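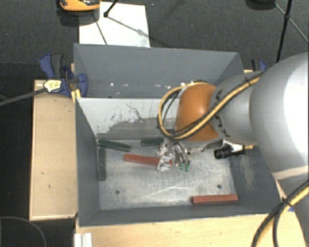 Figure 3. Two grey bins, one behind the other, with an arm over the front one.

4.2 What people told us about sorting

I went into the Saithong interviews expecting complaints about pay, and what I got was complaints about labels! Of the 33 sorters we talked to, nearly all brought up handwriting before anything else. Napaporn Sukprasert ran the second round and heard the same - smudged sevens, mostly. We coded 1007 remarks in all (Bernadette Marchetti and I split them), and I still mix up two of our own categories when I'm tired.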